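**Progress report to the Masier Fund**
Tableware lending and table-setting practice, Nwachukwu Center
21 April 2020

The grant of $2,000 was released in October and is being spent on the lines agreed in the application: plates, one table, and printed guides for the people who borrow the sets. This report covers the work since then. Receipts went in separately with the quarterly form.

### Plates

We looked at three suppliers and bought from Vorkeck. The order came in 2 shipments, and the second one was short by a box, which Vorkeck made good after 9 days. All the plates are round and shallow with a low rim. We took both white and gray. The first users at the center had trouble picking out a white plate on a white table, and the gray ones were added to the order for that reason.
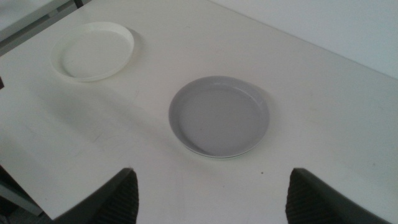 Gray is easier to find, according to Nwachukwu, but the white plates should stay in the sets, as most people have white plates at home and will be setting the table with those. We have taken this on board. Each lending set now holds both colors, and the guide suggests beginning with gray and moving to white in the second week.

Breakage has been low. We lost 4 plates, all of them in the dishwasher racks. The racks have been swapped for ones with wider slots and there have been no losses since.

### Table and room

The table budget was underspent. Drostico offered a used table in good condition and delivered it at no charge, so the money set aside for freight can move to the printing line if the Fund agrees. The practice corner has been repainted. We did not put up shelves as planned, as the wall there will not take the weight, and the sets are kept in the hall closet instead.
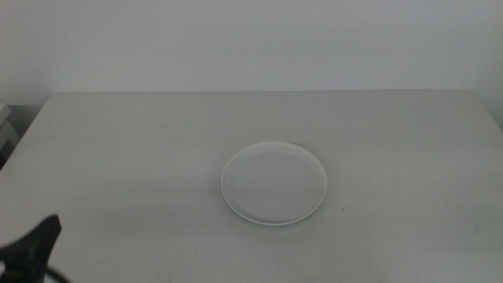
Printing is behind schedule. The text of the guide is finished and has been read by two of our regular borrowers, who asked for larger type and shorter steps. The opening exercise was also changed at their request. It used to start with a full place setting, and it now starts with one plain white plate on the bare table, moved to a spot the person chooses and then back again. A top as pale as ours makes this hard for some users, and we are pricing colored mats to go under the plates. Scuff marks and smudges on the top are faint and do not get in the way, but a mat would also save on wiping down.

### Lending

We have 5 sets ready to lend. Loans are paused for now while we work out how returns will be washed and stored. The borrower form has been cut to a single page.

### Next period

- Send the guide to the printer once the type size is settled.
- Choose the mats and get a written price.
- Restart loans, beginning with the people already on the list.

We ask the Fund to approve the move of the unspent freight money to printing. No other change to the budget is requested.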